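Can a super PAC legally mail me using my voter registration address?

Posted 23 Sep 2018 by rondness_renter

I registered to vote in May at my new apartment in Rondness and have given that address to almost no one else. No magazine subscriptions, no store cards, nothing. In the last few weeks I have gotten a pile of glossy mailers about our state senate race. Most of them say "Paid for by Prudano Action" at the bottom, and then a line in small print saying it was not authorized by any candidate.

I called the office of the candidate they seem to support, and the person there said they had nothing to do with it and could not make it stop. I don't have strong feelings about the candidate. I just don't understand how this group got my name and apartment number, and whether there is a list I can get off of. I already signed up for the Do Not Call list years ago and assumed it covered this too.

Also, one of the mailers says I voted in "2 of the last 4 elections." Is it legal for them to know that? I thought my vote was secret.

cruickshank_precinct9

Your vote is secret. Whether you voted is not. Those are two separate records. The ballot has no name on it, but the county keeps a list of who checked in at the polls or sent back a mail ballot, and in most states campaigns, parties and political groups can get a copy of that list along with the registration file. The file normally has your name, your address, sometimes your birth year, your party if your state registers by party, and which elections you took part in.

The cost and the rules vary. Our county charges $32 for the countywide file and you sign a form promising not to use it to sell things. Some states restrict it to candidates and parties, and then the outside groups usually buy their data from a vendor who puts it together from other sources.

On the Do Not Call list: it covers sales calls. Political calls are exempt, and it has never applied to mail of any kind. I am not aware of any government list for stopping political mail.

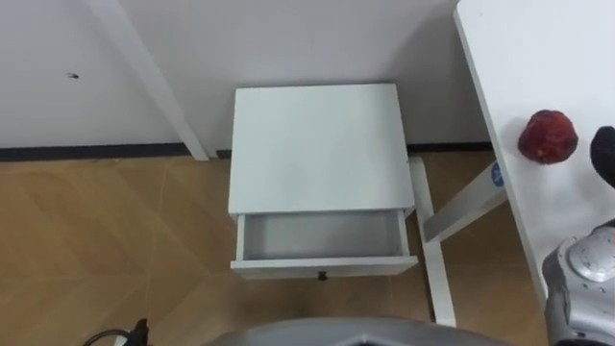
The candidate's office was probably telling you the truth. A group that makes independent expenditures is not allowed to plan its spending with the campaign, so the campaign can't call them up and ask them to take you off. You have to write to the group yourself. The mailer should have a return address or a website on it. Send a short note with your name and address exactly as they appear on the label, and ask to be removed from the mailing list. They are not required to do it, but a lot of them will, as it saves them the postage.

Give it a few weeks. Mail is often printed in batches and the next two or three pieces may already be at the print shop with your label on them.

If you have a safety reason to keep your address private, ask your county clerk about an address confidentiality program. Most states have one for victims of domestic violence or stalking. It has to be applied for and you will need some paperwork.

noker_dan

vote early. thats the answer. once the county marks your ballot as received the campaigns see it and most of them drop you. I used to get 3 a day and it stopped the same week. doesnt work if your state has no early voting obviously

608_walker

The first reply covers most of it. A few things to add from having worked on the mail side of a city council race.

Mail lists are usually cut by household and by voting history. Someone who votes every time gets some mail, someone who never votes gets very little, and someone who votes half the time gets the most, which would be you. For our race we had 2000 names to start with and could only afford to mail 300 of them more than once. Almost all of those 300 were people with a mixed record like yours.

Changing your party registration does not get you off the lists. It only changes which ones you are on. Canceling your registration would work eventually, but then you can't vote, so please don't do that over some postcards.

I would disagree a little on voting early. It helps with the candidates' own mail, because they check the returns every day. Outside groups often pay for the whole run up front and don't bother updating it, so you may still see Prudano's pieces up to election day.

If you want to know who is paying for them, look up the name on your state's campaign finance site. For a state senate race the group files with the state in most cases, and the federal site may not show anything. Check the spelling on the mailer, as a lot of these groups have nearly the same name.

Related topics
Does a yard sign need a "paid for by" line?
Moved within the same county, do I need to register again?
How to read a campaign finance report
Text messages from campaigns: how to opt out
Poll watcher rules by state

Contact us | Terms of use | Copyright 2018 Noker Community Help | Back to top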